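Slide 6. Where the contact task stands

Start with the question from the abstract: can the arm do shop-floor handling unattended yet. Short answer for Puvance is no, and the numbers say where it stops.

Setup, keep it brief. Policy trained at Flimovberg, evaluated in simulation only. 400 episodes, 13 object shapes, fixed lighting. Flat-sided boxes are the easy class. Soft goods are not in the set.

Go to the contact view. Give people a moment before talking.

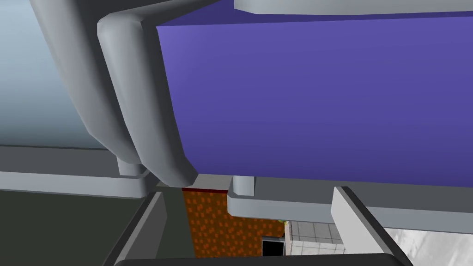 Simulated view: fingertip at the lower left corner of the purple box.

Point to the corner. Contact at a corner gives little area to hold, and a small pose error turns a grasp into a push. In the August runs corner contacts were 11 percent of attempts and nearly half of all drops.

Do not oversell the render. Friction in the simulator is one constant per object – real cartons vary with dust and tape. Rugemalira will repeat the box set on hardware with 2 arms.

If asked about household chores: same answer, worse conditions. Dishes and laundry need force control that Flerkeo does not have in this release.

Next slide, cycle times.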